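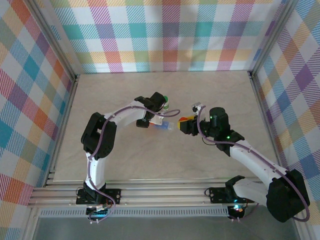

Skivton's old wool mill gets its looms back

2021-11-16

The looms are running again in Skivton! After 16 years of silence, the weaving shed at the bottom of Dedard Lane opened its doors last week, and the noise could be heard all the way up at the bus stop.

Four looms are in working order so far, all of them rescued from a barn outside Idau where they had been sitting under tarps since the mill closed. Getting them home took most of August. The heaviest one had to come over the bridge in pieces, and the bridge was closed to cars for a whole morning while it did (the bakery sold out of rolls before ten).

The first cloth off the looms is a plaid, as it should be. Skivton plaid was a familiar thing in this valley for generations, on kitchen tables, on school skirts, on the seats of the old ferry. The new weavers worked from a sample book found in the mill office, and they have started with the lighter summer patterns and left the dark greens and browns for the winter.

Plenty of people in town still have a piece of the old cloth somewhere, and a surprising number of them brought it along on opening day. There were picnic blankets, a baby's bonnet, a pair of curtains that had faded almost to white on one side, and one very fine dog coat. The weavers spread everything out on the long cutting table and matched it against the sample book, page by page. Two of the patterns aren't in the book at all, so those have been sketched and will be tried out on the small loom in the spring.

The yarn comes from the Gökçe dye works, just across the river, which has mixed a fresh set of colors for the project. Anyone who remembers the old pink will be glad to hear that it's every bit as loud as it used to be.

The shed is now run as a teaching workshop. A beginners' course takes four evenings and covers winding the warp, threading, basic weaving and finishing an edge, and everyone goes home with a piece of cloth they made themselves. The first two courses are full, but a third has been added after New Year and there were still places left when we went to press. No experience is needed, and the workshop lends out everything except an apron.

A second goal is in sight too. The workshop wants to weave 1,000 yards of plaid by next summer, enough to give the ferry its old seats back and put new curtains in the town hall. Progress is being marked in chalk on the wall by the stairs, and visitors are welcome to come in and look.

The weaving shed is open every afternoon until five. Entry is free. Use the river door, as the front steps are still being repaired.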